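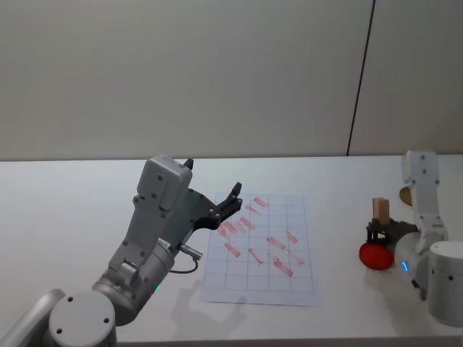
Why do my red stamp marks come out streaky and faded on grid paper when the pad is still full of ink?

Most of the time it's the block and the paper between them: the face of the block isn't picking up an even coat of ink, and a smooth, coated sheet won't take what little it's given. Start with the block, then try other paper, and leave the pad for last.

Ticket 1631
Subject: Faded, slanty red marks on practice grids
Product: Verken round pad, red, with the plain wooden block
Bought from: Bajpai, Claltcombe
Status: closed by customer

Opening message

Hi there! I don't know if this is a pad problem or a me problem, so I'm going to tell you everything and you can sort it out. I make grid sheets for repeat patterns, the kind where you put one short mark in a square, skip a few squares, put in another, and hang the whole thing up later to see if the rhythm of it works. All I want is a nice solid red bar. What I get is a sort of tired dash. It's darker in one bit and almost gone in another, and you can see paper through the middle of it like somebody dragged a dry brush over it.

The slant is on purpose, by the way, please don't fix my slant! I like them leaning. It's the smudgy look I want gone.

Things I'd already done before I wrote in:

Re-inked before every single mark. Slightly better, still patchy.

Pressed harder. Worse. The edges got fuzzy and the middle stayed pale, and I can't work out how that's possible.

Pressed softer. Very pretty, very pink, no use to me.

Flipped the block and used the other side. Same thing, so I figured it had to be the pad. I was all set to ask for a replacement.

I'm on a plain white table, nothing under the paper, standard room temperature (I checked, in case you ask, you asked last time). The paper is Helline, the printed grid, thin gray lines. I've had the pad since June.

Reply from the help desk, short version

They asked me to try the block on scrap paper first, straight off the pad, and not on the grid at all. Also to stop rocking it. I hadn't said anything about rocking it! I do rock it, though. It's how I learned with rubber stamps, where you sort of roll the thing from one side to the other to catch the corners. Apparently on a flat wooden face that just scrapes ink off one end and piles it up at the other.

So I did the scrap paper. I had an old envelope and the back of a phone bill, and wouldn't you know it, the marks on the envelope were miles better. Not perfect, you could still see some grain, but a person would look at it and say "red rectangle." Then I went back to the Helline and got the tired dash again. Same block, same pad, same afternoon.

I kept going with the grid sheet anyway and scattered a whole lot more over it, because I'd started it and I can't leave a sheet half done, and I wanted something to compare with. I also tried turning the paper a little so I could come at it from a more comfortable angle. No difference to the ink whatsoever, but my shoulder was happier.
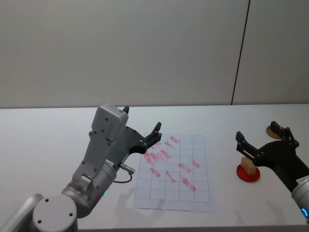 Ľubica Sýkora added a comment on the ticket around then, saying she'd had the same streaks on the same paper and that the printed grid sheets have a front and a back even if they look alike. Her advice was to run a fingertip over both sides, find the one that drags a tiny bit, and stamp on that one. If the grid is printed on the slick side, she said, you're better off printing your own on cheap copy paper, and she'd bet the pad was fine.

I read that and went straight off to rub paper, which felt very silly, but there is a difference! The printed side on mine is the slick one, naturally. The blank side has a bit of tooth to it. I stamped on the blank side and the color went down a lot more evenly, only of course there's no grid there, so all my spacing went out the window. It was a good test and a terrible pattern.

Next message from me, 2020-10-16

OK, so that's two problems at least. The paper is slick on the side I need, and I rock the block. I wanted to know about the block too before I blamed everything on Helline, so I did what the help desk suggested and sanded it. I used the fine stuff, the gray sheet, laid it flat on the table and moved the block over it instead of the other way around. I'd have done it backwards if they hadn't told me. Six strokes one direction, turn it, six strokes the other. Then I wiped the dust off with a dry cloth (my first go was with a damp one, and the wood swelled up a bit and I had to leave it alone till the next morning, so learn from me there).
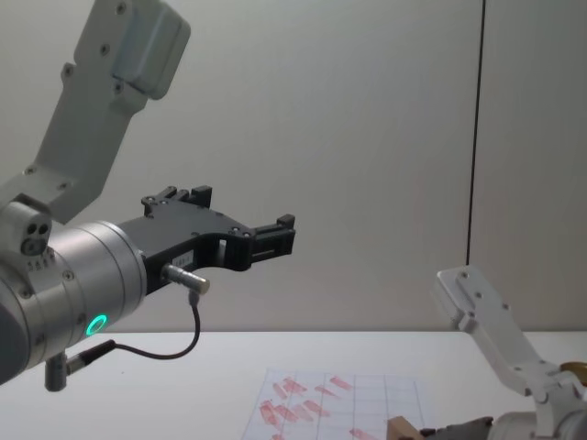
After sanding, the envelope test was lovely. The edges came out crisp and the middle filled in, with one pale speck near a corner where there's a little dent in the wood that I'm not going to chase. On the slick side of the grid paper it was better too, which surprised me. I'd say it went from tired dash to decent dash. It still looks textured, but it's a texture I could live with if it was for a background and not the main event.

The other thing the help desk had me change was how long the block sits on the pad. I'd been tapping it, tap tap tap, super quick. They said to set it down and leave it there for a count of 20, then lift straight up. For a dry new face, that is; after the first good soak you only need to count to 3. I didn't believe this would do anything. It did a lot! Bare wood drinks the first lot of ink and gives you nothing back, so all my quick taps were just feeding the block.

I did overdo it once by leaving the block sitting on the pad while I answered the door, and got a big juicy blot that crept out past the gray lines. So there's an upper limit, and it's somewhere short of a chat with the neighbor.

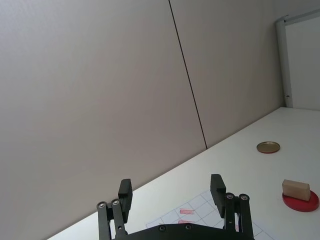 For the paper I've ended up going with Ľubica's idea. I drew up a grid the same size, thin gray lines, and printed it on ordinary copy paper. It costs next to nothing and the red sits on it nicely. The Helline sheets I'll keep for pencil, they're great for pencil, no complaints at all there. I did ask if there was a version with the grid on the rough side and the shop said they'd look into it. Haven't heard yet.

So here's where I landed, in case somebody finds this ticket with the same trouble:

Check both sides of your paper with a fingertip.
Sand the block flat, fine grit, paper on the table.
Dry cloth only.
Long soak the first time, short after that.
Straight down, straight up, no rocking.
Put the lid back on the pad when you stop.

That last one is for me. I looked back and I'd had the pad open for whole afternoons at a time, and the help desk very politely mentioned that it does dry from the outside in. Mine's still good in the middle, a bit stiff at the rim.

Please cancel the replacement request, I don't need a new pad. If you've got a second block in the same size, I'd take one of those, so I can keep one for red and try a blue. Let me know what it'd cost with postage to Claltcombe, and I'll come and get it from Bajpai if that's cheaper.

Help desk note: replacement canceled, block price sent, ticket closed at customer's request.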